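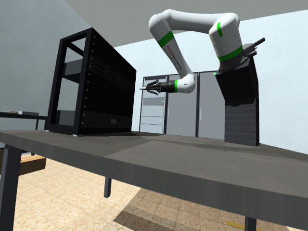

Geelong, July

Grovby Users Board > Arms and Cells > Faults and Safety
Topic: Arm sagged after protective stop, rod still in the hand

kettle_and_cord wrote:
Evening all. Long post, sorry, so get yourselves a cuppa. The picture up top is our cell as it sits in the simulator: white arm with the green bands on its black pedestal, open rack on the table, silver rod in the fingers. The real one is laid out the same way, give or take the mess I leave on the side bench.

On Saturday we were running the rack probing job on the real arm, which means swinging the rod over to the rack, touching off on a post, backing out and going again. It had done 1,897 cycles without a murmur. Then it threw a protective stop with the arm stretched out over the table, and before the brakes bit the wrist dropped 40 mm. The rod clipped the top rail of the rack on the way down. No one was inside the tape, thank goodness, but my offsider had been reaching in there not ten minutes earlier to tidy a cable and I've felt a bit sick about it ever since.

The log shows a joint two following error and then the stop. Brake test passed afterwards, three times over. I've replayed the same path in the sim and it parks beautifully every time. Has anyone seen this before? I'd love to be told it's something simple.

plumbbob77 wrote:
Oh, that's a horrible feeling, glad everyone's all right! First thing I'd look at is your payload setting. We had a sag very like yours after changing over to a Wirnach hand, and the controller still had the old gripper's mass in it. The arm will carry on quite happily for ages with the wrong figure and then make a fool of you on a hard stop. What have you got entered?

kettle_and_cord wrote:
Just walked back out to the shed to check (freezing, by the way). It's set to 500 grams. That was right for the old two-finger gripper and it is nowhere near right for this one, let alone with the rod. Oh dear. The sim file has the proper mass in it because I built that one fresh, so of course the sim never complained.

sandgroper_lou wrote:
I'm going to be the grump here, with affection. Fixing the payload is good and you should do it tonight, but I don't believe it explains 40 mm. A wrong payload gives you a little dip as the brakes take over. That much travel says to me that a brake was slow to close, and passing a static test tells you it holds, which is a different matter from how quickly it grabs. I wouldn't run that arm again until somebody has timed the joint two brake.

plumbbob77 wrote:
I don't know, Lou. Ours dropped nearly that far, fully stretched, and the tech found nothing wrong with the brakes at all. A small slip at the shoulder is a big one by the time you get out to the fingers. I'd correct the mass, stand well clear, trigger a few stops at low speed and measure.

sandgroper_lou wrote:
And if it's the brake, he's just done it a few more times over the top of his rack. We'll have to disagree on that one, mate.

Oratile Mthembu wrote:
Hello everyone, I look after service for Sithole, so I've pulled a few of these shoulders apart over the years. You may both be right, I'm afraid. A low payload figure makes following errors more likely, and a worn brake makes the drop longer. Kettle, what are the hours on that joint? It's under the maintenance page, second tab. And please don't test it stretched out. Fold the arm up over the pedestal side, take the rod out of the hand, and keep everybody behind the tape with the gate switch on.

kettle_and_cord wrote:
3,260 hours. We bought the arm second-hand from Grollia and I have no paperwork to say the brake was ever looked at.

Oratile Mthembu wrote:
Then I'd side with Lou for now. Lock it out, send me the log, and I'll write back with the timing procedure. If the brake comes up healthy you've lost a few days and gained some paperwork.

kettle_and_cord wrote:
Locked out and tagged, log's on its way to you. Plumbbob, I've fixed the payload as well, so it's ready for when it goes back on. The rack has a nick in the top rail and the rod is bent, but I can live with both of those. Will post the brake times when I have them.

plumbbob77 wrote:
Fair enough, I'd rather be wrong in a forum than right in casualty. Do put the numbers up though, I want to compare them with ours.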